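Simulated Kitchens Should Be Sold With Their Limits in Writing
Opinion
December 22, 2020

Training institutes and small engineering firms are now being offered, as a subscription, something that only well-funded laboratories used to build for themselves: a complete virtual household in which a robot arm can practice ordinary chores. The Setico kitchen package is one such product. It comes with 66 room layouts, a library of 1,366 household objects and a set of prepared tasks. Our institute has held a trial license since March. It is our view that the package deserves a place in teaching, and that its terms of sale need to be rewritten before public money is spent on it.

The case in favor is strong. A real test kitchen takes up a room, needs supervision and can serve one team at a time. In the virtual version, four groups of trainees can work on the same stove on the same afternoon, and a mistake costs them a few minutes. Instructors can reset a task, move a pan or change the layout without calling a technician. Trainees who had never written a control program were running simple reaching tasks by the end of their second session.

The supplier has also done well on documentation. The manual is written in plain language, and each of the 433 exercises states what the arm must do and how the result is scored. Drelel, which offers a competing service, gives its customers a score without saying how it was reached. A school cannot grade students on that basis.

Our concern lies with the claims made around the product. The sales literature states that a program which passes the Setico exercises is "ready for the home." No evidence is given for this. A handle that turns freely in software may be stiff in a rented apartment. Marble counters and glass cooktops reflect light in ways that trouble real sensors, and a virtual pot has only the weight that someone typed in. 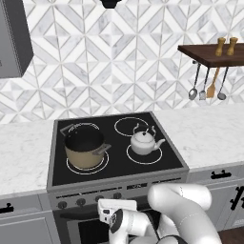 Stove tasks show the difficulty clearly. A control knob is small, it sits close to its neighbors, and a gripper that arrives slightly off center may touch the wrong one. In software this is recorded as a failed attempt. In a family kitchen it is a burner left on. A purchaser is entitled to know how large an error the exercise allows, and whether that figure was ever checked against a physical appliance. The present manual says neither.

Two suppliers have shown that better practice is possible. Duan publishes a short statement with each of its virtual rooms, listing which objects were measured from real ones and which were drawn by hand. Prisov lets customers run a sample of their programs on a physical arm at its own site and includes the results in the yearly fee. Neither measure is beyond the means of a firm of Setico's size.

We therefore recommend that institutes renew trial licenses for classroom use, and that they decline the three-year contract in its current form. Any longer agreement should require the supplier to state how each task was tested, to withdraw the phrase "ready for the home," and to report changes to the scoring rules before they take effect. Purchasing officers who have already signed should ask for these terms at the next review.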